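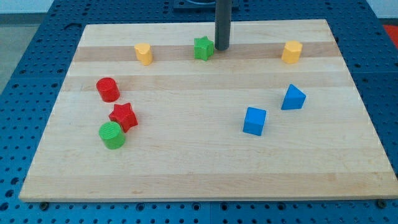

The pushing board with all eight blocks on it, rod over the far side.

Date: 5/8/21
To: the Undilora tabletop list
Subject: Re: [undilora] language-conditioned pushing, first proper numbers

Dear all,

Thank you for the kind replies to my last message, and sorry to those who wrote to me directly and got nothing back. It has been a busy stretch at Closton and I wanted to have the new run finished before I said anything silly. I'll answer the question from the Zirnura end first, as it's the one most people seem to be interested in.

> Very glad to see this going ahead. Two things puzzle us. You say the
> policy learns from "relabelled play" but you don't say when the labels
> are written. Does the person driving the arm get an instruction first,
> or does somebody describe the clip afterwards? And do you score a
> push by distance or by eye? We tried by eye in December and could
> not agree among ourselves from one day to the next.

Afterwards, always. Whoever is driving just pushes things about for as long as they like, with no goal given, and we cut the recording into short clips later on. A different person then watches each clip and types what they would have said to make it happen, such as "slide the blue cube over to the green star" or "nudge the red cylinder away from the other two". We have 3,895 labelled clips now. I did worry that the wording would be too loose to learn from, and some of it is very loose indeed (one of our labellers calls the triangular block "the cheese" and I haven't had the heart to stop it), but the model copes with that better than I feared.

Scoring is by distance between block centres, taken from the overhead tracker, with a time limit on each attempt. We gave up on judging by eye for much the same reason you did!

Now the result. We held back 400 instructions and ran them all with the same weights. The model trained on relabelled play beat the one trained on instructions given beforehand, with the same hours of driving behind each, and the gap was widest on instructions naming 2 blocks. Of the failures we have gone through by hand so far, 31 were the same kind: the rod goes to the right colour and the wrong shape. Having two yellow blocks and two green ones on the board is a fair test of that, I think, and I'd like to keep the set as it is. The star shapes are a nuisance in another way, because they turn as they are pushed and don't travel where a cube would.

What I can't tell you yet is how much depends on our particular board. The wood is quite smooth and has darker bands across it, and it's possible that the model is using the bands to judge position. The Oosthuizen setup has a plain top, as far as I remember, so if anyone there could spare an afternoon to try our weights on it I would be very grateful – I'm happy to sit on a call while you do it and help with the calibration file, which is still fiddly.

I'll put the clips and labels in the shared folder once I've tidied the names. If you need them sooner, do write and I'll send them as they are.

With warm wishes to everyone,
the pushing desk at Closton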